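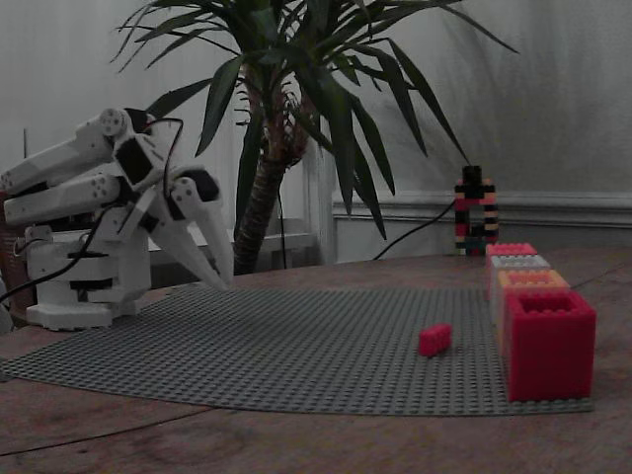 Units in an imaginary-nations campaign are defined by role before they are defined by uniform. Students should settle what each regiment does on the table, then choose its name and colors. Any surface will serve for a first trial; a bare patch of wooden table, such as the one under the white arm, takes chalk lines well enough to mark a road or a ford.

## Orders of battle

The Duchy of Ternholm fields 30 stands and the Free City of Irnum the same. Light cavalry scouts and pursues. Heavy cavalry is held back for one charge, and loses 2 points of order after it.

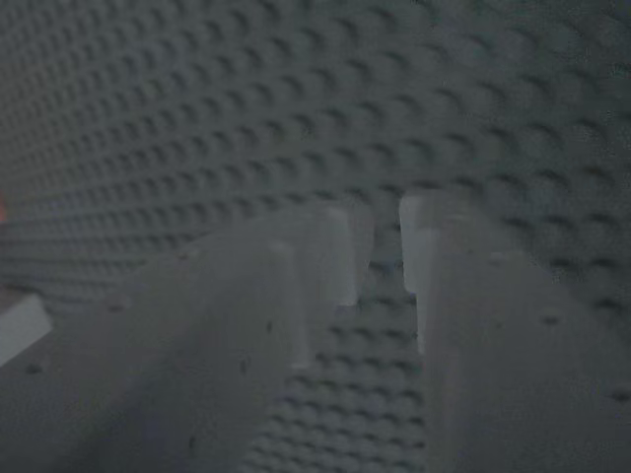 *Photo: Manouchehr Mazandarani*

Movement is measured from the front edge of the stand. Infantry in line may not wheel and fire in the same turn.

**For next session:** draft a one-page history of your nation, 200 words at most, and submit it to Covadonga Villanueva.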